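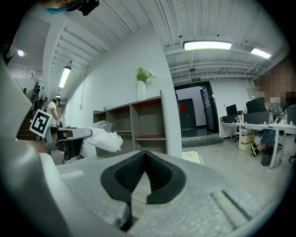
Photo: Firkden workspace pages

Open shelving and plastic bags: which tidying tips hold up?
Updated Sep 6, 2026

Every January the same advice goes round. Buy an open shelving unit, put a plant on it, throw out half of what you own and feel better by the weekend. I've tried most of it over the years, in two flats and one shared workroom, and a fair amount of it is rubbish. Some of it works. I've tried to sort one lot from the other, mainly for people who have a desk, a set of shelves and a drawer full of crumpled carrier bags all in one room.

Tip: "Open shelves keep you tidy because you can see everything"
Doubtful. Open shelves keep you tidy for a fortnight. After that you can see everything, including the things you wish you couldn't. A grey unit with brown-red backs to the compartments looks very smart while it's mostly empty, and that is how they look in the shop too. Before buying one, write down what will go in each compartment. If you get to the third and have written "bits", you want a cupboard with a door.

If you already own one, leave a couple of compartments bare on purpose. They give you somewhere to put things down while you sort the rest. Heavy things go at the bottom. Paper goes in boxes, never in piles, as a pile on an open shelf leans over sooner or later and takes its neighbour with it.

Tip: "Finish the top with a plant"
Fine, with conditions. A green plant in a white vase does cheer up a plain white wall. It also needs dusting, and if it's a real one somebody has to lift it down for water. Stand it on a saucer or a cork mat. I ruined the top of a Carrillo bookcase by trusting a pot that was sold as watertight, and the ring is still there under a strategically placed dictionary. One plant is enough. Three, and you've lost the top as a place to put anything.

Tip: "Fold your plastic bags into little triangles"
I timed myself. A drawerful took me most of a radio play, and the following week I was stuffing them in crumpled again like everyone else. What does work:

Keep one bag of bags and no more. When it's full, the next one goes in the bag recycling.
Check for holes and crumbs before a bag goes in. Shake it out over the bin.
Thin white bags are good liners for a small bin and not much else. Don't save them for shopping, the handles go.
Hang the bag of bags on a hook at hand height. On the floor it gets kicked about.

The Enix bag dispenser, a tube with a hole at each end, got 440 happy comments on the site where I bought mine. It jams. An old pillowcase does the same job.

Tip: "Hide every cable"
Half right. A thin cable running down a white wall bothers visitors far more than it bothers the person who lives there. If it hangs straight and stays clear of the walkway, I'd leave it alone. If you must do something, a few small clips will do, and test one behind the furniture first to see whether it brings the paint away. I wouldn't bother with stick-on trunking in a rented place.

Cables across the floor are another matter. Move the furniture or move the socket end, but don't put a rug over them.

Tip: "Use the space under the desk"
Be careful with this one. Cardboard boxes stacked under a long desk are storage, I suppose, in the way that a skip is storage. They steal leg room, and the one you want is at the bottom. Flatten any that you're only keeping "in case". Those with something in them get a label on the side facing out, written in thick pen. Then choose one end of the desk for boxes and keep the seats clear of them.

The top is harder. Screens take up the back of a desk and clutter fills whatever is left in front. The Trirnusine desk tray was supposed to cure this and only gave my clutter a border. I now clear the front strip before I stop for the day – pens in a mug, cups to the kitchen, paper in one heap – and deal with the heap in the morning. It isn't clever but I've kept it up.

Tip: "A small box on the floor is harmless"
No. Small boxes on the floor breed. The first gets put down by the wall for a minute, and a month later you're hoovering round a family of them. Pick it up now. The same goes double near stairs, steps and doorways, especially a single step up, where people are looking ahead and not at their feet. Whatever else you let slide, keep those clear.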